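Sarton Sets Two-Year Equipment Plan for Its Bench Robotics Work

First purchases to begin in December, with used and refurbished arms on the list
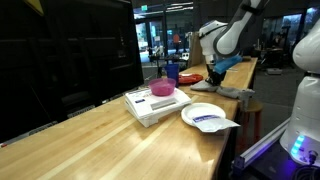
Sarton Equipment Planning Team

NOLLIS – Sarton has approved a 2-year equipment plan for its robotics workshop in Nollis, covering arms, grippers, scales, benches, spare parts and the staff hours needed to keep all of it running. It is the first time the workshop has planned its buying as one program, and the people who put it together are thrilled to see it go ahead.

The workshop develops and tests robot handling of everyday items: cloths, bowls, cups, plates, paper bags, packets. Until now equipment was bought project by project. A team that needed a gripper ordered a gripper, and the team at the next bench often ordered a different one a few weeks later. Spare fingers, cables and mounting plates piled up in three separate storerooms, and some of them fit nothing still in use.

"We had great machines and a terrible parts shelf," said Boris Vukadinović, who leads equipment planning at Sarton. "I spent a whole afternoon last spring looking for one connector. We had it, in the wrong building, in a box marked 'misc.' After that I was very happy to volunteer for this job, and I've enjoyed it far more than I expected to!"

The planning team began by going bench to bench and asking what was used every day, what was used once a month and what was waiting for a repair. Staff logged 600 hours of bench time and noted every stop that came from equipment. The biggest source of lost time was worn gripper parts, followed by cables. The arms themselves were well down the list.

That result changed the budget. An early draft put nearly everything into new arms. In the approved plan, 30 percent of the equipment money is set aside for spares, service and calibration, and it can't be moved to new purchases partway through the year.

"I had to read the log twice," said Mehrangiz Kordestani, who manages the workshop floor. "People ask for a new arm because a new arm is exciting, and I get it, I asked for one too. But what they were losing their mornings to was a finger pad that costs less than lunch."

The plan is divided into 3 buying rounds.

The first round opens in December. It covers gripper spares, replacement cables, protective sleeves for arm wrists and a shared set of bench scales. Each bench will have its own drawer of common parts, restocked from a single store, and the three old storerooms will be cleared out.

The second round covers arms. Sarton will take offers for both new and refurbished units, and each supplier on the short list will be asked to bring a unit to Nollis and run it on an ordinary bench with ordinary objects. Soft goods will be part of every trial. A crumpled cloth is still one of the harder things to ask a gripper to handle, and the team wants to see how each machine copes before any money is committed.

The third round is for the room itself: benches, aluminum framing, power and network drops, and better lighting toward the back of the hall. It comes last so that the layout can follow the machines that are picked in the second round.

Yufang Tang, who built the cost model behind the plan, said the most useful step was writing down what each machine costs after it arrives.

"The purchase price is the easy number, it's right there on the quote," Tang said. "Then you need a mount, a controller, training, a service visit, a software renewal, someone's time to set it up. Once we had all of that on one sheet, two machines we thought of as cheap went to the bottom, and an older model we had nearly crossed off looked really good."

The sheet has since been picked up by Bagheri, the parts distributor that supplies much of the workshop's hardware, which will use the same layout for its quotes to Sarton. Brusex, a service firm that looks after the workshop's existing arms, will provide maintenance under a new agreement that runs for the length of the plan.

"It's a pleasure to get a parts list before something breaks," said Pouran Karimi of Brusex. "We can combine visits, and we can tell them early if a part is going out of production. I wish more workshops of this size would plan this way."

Machines that are replaced under the plan will be checked and, where they are in good shape, moved to the training benches. Units that can't be repaired at a sensible price will be stripped for parts.

The plan will be reviewed at the end of each round. Bench teams can request changes at any point through a one-page form, which asks what the equipment is for, how often it would be used, whether another bench could share it and who will look after it. Requests are answered within the same month.

Marjan Heydari, who runs one of the cloth-handling benches, turned in the first form the morning it went live.

"I asked for finger pads," Heydari said. "A lot of finger pads. They said yes!"

Suppliers that would like to take part in the second round can ask for the requirements sheet and the blank cost sheet from the Sarton equipment planning team in Nollis. Trial slots will be given out once the first round has closed.

About Sarton

Sarton develops and tests robotic handling for household and light packing work. Its workshop and training benches are in Nollis.

Media contact: Boris Vukadinović, Equipment Planning, Sarton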